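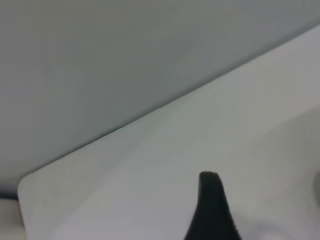 Section 4 of the Nerkgate house guide covers leveling and leaving alone the flat surfaces you work on: trays, tabletop sheets, boards, and the tops of side tables. I have read plenty of guides that tell you a pale surface "shows everything" and must be wiped after each use. I don't believe it. A smooth white-gray surface with a softly rounded corner will look lighter in one place and darker in another simply from the way the light falls on it, and a blurry gray patch toward one side is no proof of a stain. Check before you scrub.

August 30, 2021
By Yufang Long

Guide > Rooms > Surfaces > Section 4: Pale flat surfaces

4.1 Telling a mark from a shadow

1. Stand where you normally stand and find the gray area.
2. Move one step to the left. Look again.
3. If the gray area moved or changed shape, you are looking at light. Stop.
4. If it stayed put, touch it with a dry fingertip. Grease drags a little. Dust comes off on your skin.
5. Turn off the overhead lamp and repeat step 2 before you decide anything.

Note: Yanling Tan tells me step 5 is overkill. Maybe so, but I spent most of an evening on a patch that belonged to the lamp, and I would like that evening back.

4.2 Cleaning, if you must

1. Fill a bowl with lukewarm water. Add one drop of dish soap. The Brunder leaflet asks for a full capful, and I have never found that the extra did anything except leave a film.
2. Wring the cloth until it stops dripping.
3. Wipe along the longest straight edge first, then work inward.
4. Go over the rounded corners last and slowly. Soap collects there.
5. Wipe again with plain water.
6. Dry with a second cloth. Do not leave it to air dry unless you enjoy water spots.

Caution: No scouring pads, and no powder of any kind. Smudges can be dealt with later. Scratches stay.

Caution: Special sprays for white surfaces get a lot of praise. Try yours on the underside and wait 40 minutes. If the tried spot looks no better than plain soap would have left it, save your money.

4.3 Checking that it sits flat

1. Clear the surface completely.
2. Press down on each corner in turn. Feel for rocking.
3. If one corner rocks, slide a folded strip of paper under it and press again.
4. Add folds one at a time – it is easy to overdo this and end up rocking the other way.
5. Swap the paper for a felt pad of the same thickness.

Note: You will hear that a marble placed in the middle will show the slope. It shows the slope under the marble. Use a spirit level, and lay it both ways.

4.4 Edges

Run a finger along the edge where the surface meets whatever is behind it. A thin dark line there may be a gap, a bead of sealant or plain old dirt, and you can't tell which from across the room. Try a dry cotton swab first. If the swab comes away clean, leave the line alone. The Cedness edge filler can go in a real gap, but I would let a month pass before I trusted it near water.

Related sections
Section 3: Wooden tops and why I stopped oiling them
Section 5: Felt pads, cork pads, and the Roy stick-on feet
Section 7: Trays with handles
Cloths compared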